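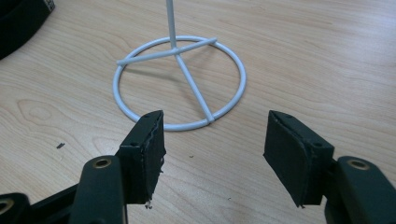
Flutmont Countertop Wire Stand, White

Sold by Danditz Kitchen & Home
Item 378
Usually ships in 2 business days

The maker calls this a "complete counter organizing solution." It is a wire stand. You get a round ring for a base, a thin pole up the middle, and a couple of straight bars joining the two. We carry it because people keep asking for a plain white one, and the last plain white one we carried was worse.

Finish

White coating over metal rod, matte, closer to a light gray-white than the bright white on the carton. If you are trying to match glossy white appliances, it won't. Against a pale wood table it looks fine. The rod is smooth and rounded, so there are no sharp corners to catch a dish towel on.

The carton also says "chip proof." We have stopped repeating that. Coated wire chips if you bang it around in a sink full of pans, and this is coated wire. Wipe it with a damp cloth and dry it. The maker says top rack dishwasher safe, and you are welcome to try, but we won't take it back for rust at the joints.

Base

The ring sits flat and is open inside, so crumbs land on your counter and you wipe them up. One of the cross bars runs a little past the ring. On a crowded counter you will notice that when you push the stand up against a canister. Flutmont describes it as a "stabilizing feature." We asked what it stabilizes and got the same sentence back in an email.

There are no rubber feet in the box. On bare wood or stone the stand can slide if you pull at it one-handed, so hold the base down or stick on a few felt dots from the hardware store.

Load

Flutmont prints a load figure on the carton. We left it off this page. Whatever the number, a thin pole on a ring base will tip if all the weight hangs on one side, and we would keep to light things and spread them out. Cast iron is a bad idea.

Compared with the Görtz

The Görtz stand costs more and weighs more. Is it better? For heavy daily use, probably. For something that stands in a corner of the kitchen and gets moved twice a year, we can't see where the extra money goes. Emiliano Quezada in our returns department would rather you bought the Görtz, but he is the one who opens the boxes.

Returns

30 days, unused, in the carton. Slight differences in the shade of the coating are normal and don't count as a defect. A ring that rocks on a flat table does count, so check it on the first day.

Customer comments

Berenice Zamudio
Does what a stand does. Not sure why the box needed over 104 words in six languages to say so. Keeping it.

Tiburcio Hinojosa
Thinner than I expected. I had a Zudgate before this and the pole on that one was heavier. Sent it back, refund was quick.

Etelka Farkas
I don't believe the chip proof part either but after a summer of use mine is still white. Ask me again in June.

Page last updated Oct 24, 2021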